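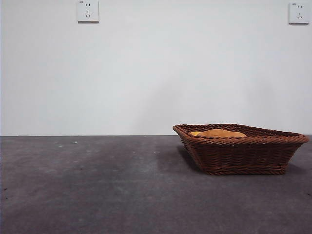
Step 2: Finding the Basket

The Zallonon program receives each camera picture as a grid of numbers. Every number stands for the color of one tiny dot. The program has no idea yet what a basket is.

First it sorts dots into groups. Pale dots go with the wall. Dark gray dots go with the flat surface. Brown dots close together become one group, and that group gets a label: basket.

Shadows cause trouble. A shadow beside the basket is dark too, so the program also checks texture — woven strands make a pattern, and a shadow does not.

The yellow-orange shape inside is harder, as only its top shows above the rim. The program marks it "unknown" and asks for another view. It can ask up to 21 times.

Step 3 covers planning a path.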